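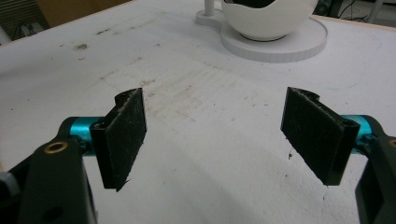

白色台面与浅色碗状物

五月 驻馆日志

晨间七时四十分到馆,阴,微风,室外湿度偏高。按值班规程先行巡视一层阅览区、二层特藏书库及地下过渡库房,门窗、配电、消防设施均无异常。过渡库房除湿机水箱已近满位,当即倾倒并登记。昨夜值班记录中提及的东侧窗缝渗水一事,经查看,窗台下沿有水痕一道,尚未及于书架,已填报维修单,并将最下层两排方志暂移至中间书架。

上午的主要工作为 Pekia 旧藏的开箱登记。该批文献系早年由 Pekia 商埠会馆移交,长期封存于外库,本季度方列入整理计划,共计 105 件,以账簿、往来信札、船期告示为主,间有少量手绘港口草图。依照本馆《受赠文献整理暂行办法》,登记人须逐件核对移交清单,记录题名、年代、尺寸、页数、装帧形式及保存状况,遇清单与实物不符者,一律以实物为准,另附说明。

今日完成第一箱,计 12 件。其中账簿五册,皆为线装,蓝布封面,书口有不同程度的磨损;信札六通,纸张偏薄,折痕处已有断裂;另有船期告示一张,四角残缺,正文完整。移交清单所载第八件题作“杂项收支”,经翻检,内容实为会馆历年修缮费用,已拟改题名并报请复核。第三册账簿内夹有干枯植物叶片一枚,原清单未载。依惯例,夹存物不作剔除,以无酸纸袋单独封装,与原册同号存放,并在备注栏注明原夹存页码。

告示一件值得稍作记述。其所列航线自 Pekia 起,经停 Ditau,终点为 Cairns,文字为中外两种并列。中文部分用词颇近当时公文体例,称乘客为“搭客”,称行李为“随身箱笼”,并申明“风信不测,行期或有迁延”。此类告示印量虽大,用后即弃,存世者并不多见。告示未署年份,仅有月日,须与账簿中所记运费往来互相参证,方可推定大致年代。此项考订不属登记范围,已另立条目,留待编目阶段处理。

十一时,与编目部门就著录格式交换意见。争议在于信札应逐通著录,抑或按收信方合并著录。编目部门主张合并,理由为人手有限,且多数信札篇幅甚短。本人意见为逐通著录。信札之间时间跨度较大,合并之后,读者检索极为不便,日后若再行拆分,所费工时更多。双方议定先以第一箱试行逐通著录,待第二箱完成后再作比较。会后将议定内容录入工作备忘,并抄送特藏书库。

午间休息一小时。食堂供应冬瓜汤、蒸鱼及素什锦。饭后在后院步行两周,院内石榴已见花苞,北墙的爬藤较上月又长出不少,有数枝伸至书库通风口附近,宜请园艺方面修剪。

下午一时三十分继续工作。先行校对上午所录数据,发现尺寸一栏有两处高宽颠倒,已更正。本馆规定先高后宽,而移交清单沿用先宽后高,抄录之时极易混淆。拟于登记表表头加注说明,以免后续重犯。

其后处理 Clasik 装具公司送来的函盒样品。此次送样两种,一为翻盖式,一为抽屉式,尺寸均按账簿最大开本预留余量。翻盖式开启平稳,盒脊牢固,唯盖面稍重,置于高层书架时取放不便;抽屉式较为轻便,然推拉之际内盒与外壳有摩擦,恐久用之后产生纸屑,不宜存放脆弱纸张。综合比较,账簿建议采用翻盖式并减薄盖面,信札则以四折封套为宜,不必另制函盒。评估意见已成文,随附修改尺寸,待主管核准后回复对方。

三时许,有读者来函询问 Ditau 早期侨校的课本收藏情况。经查目录,本馆藏有国文读本及尺牍课本若干,其中尺牍课本缺下册。已复函说明藏况、阅览时间及预约手续,并告知该类文献目前仅供馆内阅览,复制须另行申请。来函措辞恳切,述及其祖辈曾于侨校就读,家中课本已毁于水患。职责所限,复函只能就事论事,然读来不免有所感触。所谓保存之责,平日体现于温湿度记录与登记表格之中,琐细而少变化,惟逢此类来函,方觉案头工作与馆外之人确有牵连。

四时二十分,维修人员到馆查看东侧窗缝,判断为外墙密封胶老化,须待天晴干燥后重新施胶,今日先以防水胶带作临时处理。方志两排继续留置中间书架,已在原架位悬挂移架标识,并告知夜间值班人员每隔三小时查看一次。

闭馆前整理登记表及封装材料。无酸纸袋存量不足,按目前进度,约可支用至第三箱,已提交补购申请。铅笔、软毛刷、竹启子均齐备。第一箱文献全部装回,加贴临时编号,移入特藏书库恒湿柜。闭柜时柜内温度与湿度均在规定范围之内,读数已抄入柜门记录卡。

另记数事,以备查考。其一,移交清单第二页右下角有铅笔小字,似为当年经手者所注,字迹漫漶,仅辨得“另存”二字,不知所指何物,须向外库查询有无散出件。其二,手绘港口草图尚未开箱,清单注明为卷轴形式,展开之前应先作回潮处理,不可径行平展,需预约修复室工作台。其三,本月工作小结须于月底前提交,Pekia 旧藏部分由本人撰写,方志部分由阅览区汇总。

晚六时十分离馆,与夜间值班人员办理交接,钥匙两串,记录簿一册,双方签字。出门时雨已落下,雨势不大,东侧窗外胶带无松脱。明日拟开第二箱,并再行核对第八件题名。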